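Monday, tomatoes, no time

Quick one, lunch is nearly over.
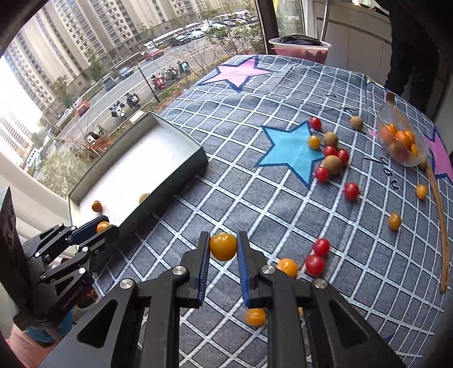

Yellow cherry tomatoes, small ones.

So. The seedlings. Started them way too early again, every windowsill in the apartment was full by the end of winter and the cat had opinions. It's May now and they're finally out on the balcony at Flimdale. Lost 2 to wind the first night. My own fault, left the door side open.

Soil was 75 for the whole delivery, which hurt. Went with the Grulbridge mix beacuse the cheap stuff last year turned to brick by July. We'll see.

Otakar Slanina left a comment asking if I pinch out the side shoots on cherry types. Sometimes? When I remember. Last summer I didn't and got a jungle, plus more fruit than I could eat. Ended up roasting trays of it with garlic and too much salt, then froze the lot. Still have one bag left. Might be pasta tonight.

Still to do: stakes, string, find the good watering can. Feed once the first flowers show, not before, I burned the roots doing that in my old place.

Ok gotta run, will post the balcony layout later this week if it dosen't rain.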